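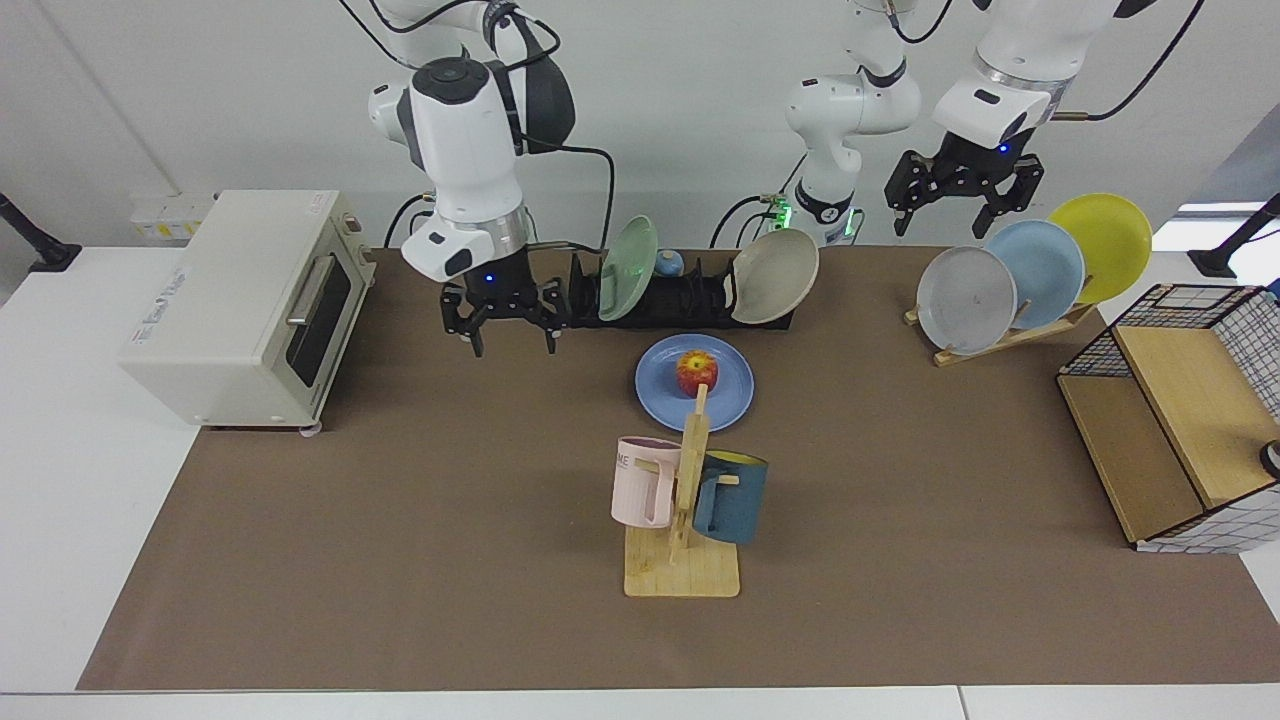

Tabletop station, two arms, kitchen layout.

Equipment Planner, Manipulation Stations
Plovasia, Londau site
Posted Wednesday, February 9, 2022
Reports to: Jonas Sutter, Station Operations
Full time, on site

Position summary

Plovasia builds and runs tabletop robot stations for household handling tasks. The Equipment Planner owns the equipment budget for the Londau site, from the first request through purchase, receiving, installation and replacement. The job covers arms, grippers, cabling, mounts, tables and power, and also the household items the arms work with. It is a planning and purchasing position. It does not include robot programming, and programming experience will not be scored.

The site is preparing the Virnent expansion, which adds 8 two-arm stations to the second hall. The equipment list for Virnent exists in draft. It was assembled by engineers from the purchase history of the existing stations, and it has the gaps that method produces: freight is missing on several lines, spare parts are listed without lead times, and installation labor appears under two different cost codes. The first assignment is to turn this draft into a budget that can be approved and bought against.

Duties

Maintain the station bill of materials. Every station has one, down to fasteners and cable ties. Revisions are numbered, and a station may not be modified until the revision is released. The Planner releases it.

Prepare the Virnent equipment budget, with separate lines for purchase price, freight, duty, installation, commissioning, spares and disposal of packaging. Each line carries a source (quote, contract or estimate) and the date the source expires.

Request and compare quotes. Purchases above the single-quote limit require three bids or a written sole-source statement. The Planner drafts the statement and the requesting engineer signs it.

Set spare levels for wear parts. Gripper fingers, finger pads, arm cables and cable clips account for most unplanned orders. The failure log is kept by the technicians. It records part, station and arm hours at replacement, and it is complete enough to calculate reorder points from. This has not yet been done.

Plan electrical load and floor space with the facilities group. A station layout that includes an appliance is reviewed as a separate case even when the appliance stays unplugged, because layouts get changed after approval.

Keep the task item inventory. Dishes, racks, mugs, play or real food and small appliances are bought in matched sets so that the same layout can be set up at more than one station. The current catalog has 310 item types. Consumer products are discontinued without notice, and a replacement mug with a different handle counts as a different item. The Planner decides how many of each to hold, working from task schedules and breakage records.

Receive and inspect deliveries, or train a technician to do it. Arms are checked against the serial list and the shock indicators on the crate before the carrier leaves. Item sets are checked against the reference sample on the shelf for size, color and finish.

Track warranty periods and file claims. Report spending against budget at the end of each month in the format used by finance.

Points specific to two-arm stations

Applicants who have bought single-arm equipment should expect some differences.

Arms are ordered in pairs with the same firmware and the same hardware revision. A pair with mixed revisions can be run, but calibration takes longer and spares cannot be shared. Quotes must state the revision. Suppliers often leave it off.

Mounting is a separate budget item. Arms, table and accessory mounts come from different suppliers with different lead times, and in the past the mounts have arrived last. The Virnent schedule assumes mounts are ordered before arms.

Grippers wear unevenly. One side of a station usually does more contact work than the other, depending on where the racks are placed. Spares are planned per side.

Work mats are consumables. They are replaced when the surface finish changes enough to affect grip or camera exposure. Both thresholds are in the station manual.

Cable routing determines cable life. The length specified in the bill of materials includes slack for full joint travel. Shorter cables have been bought as substitutes and had to be reordered.

Required

Experience preparing and holding an equipment budget in a laboratory, test facility, production line or similar setting. The budget need not have been for robots.

Ability to read mechanical drawings, electrical ratings and supplier data sheets well enough to find a mismatch between them.

Good spreadsheet practice: named inputs, no typed-over formulas, units in the header.

Written English suitable for supplier letters and internal specifications.

Ability to lift item cartons and to work in the hall while stations are running, under the site safety rules. Safety training is given in the first week.

Helpful, not required

Purchasing from overseas suppliers, including customs classification. Experience with an inventory system that uses barcode or RFID tags. Experience with maintenance planning. Knowledge of leasing, as part of the Virnent arm order may be leased.

Terms

The position is permanent after a six-month trial period. The site runs 2 shifts; the Planner works the day shift, with occasional overlap into the evening when a delivery or installation requires it. Supplier visits take up a few days per quarter. Travel is booked and paid by the company.

The Planner has signing authority for single orders up to the limit set by finance, and a discretionary line for urgent item replacement. Orders for arms, and any order that changes the station footprint, need a second signature from Station Operations.

Pay follows the Plovasia technical scale. The grade depends on prior experience and is stated in the offer letter. A copy of the scale will be sent on request, before or after application.

Working setting

The Planner has a desk in the operations office, next to the parts room. The parts room has 200 numbered bins and a locked cage for arms and controllers. Larger items, mainly tables and crated spares, are stored off site with Çetinkaya, the contract warehouse, and called in with two working days' notice. Storage there is charged by pallet position, so early delivery has a cost that must appear in the plan. The draft Virnent list does not include it.

Technicians submit requests through the station ticket queue. Engineers are expected to do the same, and the Planner may return requests that arrive by any other route. A request without a station number or project code is not processed.

Schedule for the first assignment

Start date is in March. During the first month the Planner audits the bill of materials of one existing station against the physical station, with a technician, and corrects it. The audited list becomes the base for Virnent.

Supplier quotes are collected next. Quotes already on file were obtained for smaller quantities and should be treated as expired.

The budget is then submitted with a cash flow by month and a list of long-lead items that need early release. Operations and finance review it together. Changes after approval go through a change request with cost and schedule effect stated, including changes that reduce cost.

How to apply

Send a resume and a cover letter of one page to Jonas Sutter, Station Operations, Plovasia, Londau. Put "Equipment Planner" in the subject line.

Include one work sample: a budget, a bill of materials, a bid comparison or a spares plan that you prepared. Remove prices and supplier names if they are confidential. The structure is what will be reviewed. If no sample can be released, say so in the letter and a short exercise will be sent in its place.

Selected applicants will be invited to a site visit. It includes an interview, a walk through the hall and a paper exercise in which the applicant checks a station equipment list for missing or conflicting entries. The exercise is done with reference documents available and questions are allowed. Applicants are told the result whether or not an offer is made.

Recruiting agencies should not reply to this posting. Internal applicants should inform their current supervisor before applying.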